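### 4.2 What counts as a clear surface?

Much of the advice on household order rests on a claim that is rarely tested: that a cleared tabletop stays useful because it is clear. Manuals repeat it, and so do the people who sell storage. The usual version holds that an empty surface invites work and a covered one puts it off. We went into the Vulumthorpe homes expecting to find at least weak support for this. What we found was a good deal of disagreement over what the word "clear" meant, and very little that would let us say a clear table had done anything for anyone.

The trouble starts with the rating scale. The Dramau checklist, which we used in its short form, asks a rater to score each work surface from one to 10, with 10 given to a surface "free of objects and ready for use." Those are two conditions, and the checklist treats them as one. A kitchen table with a fruit bowl pushed to the back may be ready for nearly any job. A table with nothing on it may be sticky, badly lit or too low for the person who has to work at it. The instructions say nothing about such cases, and our raters settled them in different ways until we made them stop and write down their rules.

Of the 1165 surface ratings in the full set, 598 were made by two raters working apart. Agreement was good at the bottom of the scale. Raters seldom differed over a counter buried in mail and dishes. Agreement was poorer at the top, where one would expect the task to be easiest, and most of the quarrels there came down to small things: a crumb, a mark that might be a stain, a chip in the finish. Ghizlane Ashour, who trained the raters, took the view that a mark is not an object and should cost nothing. Two of the raters held that a person about to roll out dough would care about it very much. Both readings fit the wording of the checklist, which is our main complaint against it.

Figure 3 gives a case from the upper end. The surface is pale and close to uniform, with light wood-colored material along one edge and no objects resting on it. A faint dark speck lies near the middle. Under the Ashour rule this is a 10. Under the stricter rule it is a nine, or an eight for a rater who also wants to know what the speck is before putting food down. The soft gray shading low in the view raised a further doubt. Shading of this kind can be taken for a smudge on a matte white surface, and a rater working from a picture can't run a hand over it to find out.

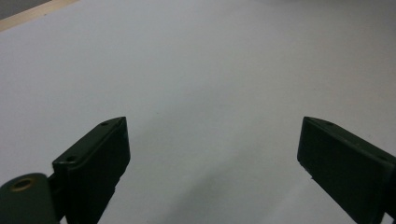 ### 4.3 Does clearing last?

The stronger claim in the tidying literature concerns time. A surface once cleared is said to stay clear, on the grounds that people don't like to be the first to spoil it. Acheampong homes were asked to clear one table of their choosing and to keep a short diary for 28 days. We had hoped to compare the diaries with the ratings. This proved harder than planned, and we report the results mainly as a warning.

First, the homes chose their own tables. Many picked the one that was easiest to keep in order, such as a side table in a room seldom used. A table that nobody needs will stay clear under any method. To credit the clearing is to mistake the choice of table for its effect, and we suspect that several earlier reports of lasting change have done this.

Second, the diaries record what people noticed. A cup left overnight was written down in one home and passed over in another, where cups on the table were simply part of the evening. One diary has the word "fine" on nearly every line. We don't know what to do with it. Leaving it out would favor the homes that wrote more, and those homes may well have been tidier to begin with.

Third, clearing a surface moves things somewhere else. The Fliltanell version of the method tells the household to place the removed items in a "holding spot" and to sort them later. Our ratings cover tables and counters only. They don't cover the chair, the hallway floor or the bed in the spare room. A high score on the table may therefore sit alongside a worse state of affairs a few steps away, and the scale would count the home as improved.

None of this shows that clearing tables is a waste of effort. Some people in the study plainly liked having done it, and liking it is a fair reason to do it. The claim we can't support is the larger one, that a bare surface changes what a household does next. The existing scale can't tell bare from usable, the diaries can't tell order from lack of traffic, and no measure we used follows the objects after they leave the table.

For later work we would drop the single score. Raters should record objects and marks on separate lines, note whether the surface was seen in person or in a picture, and leave readiness to the person who has to use it. We would also assign the table by daily use, so that the busiest one in each home is the one under study.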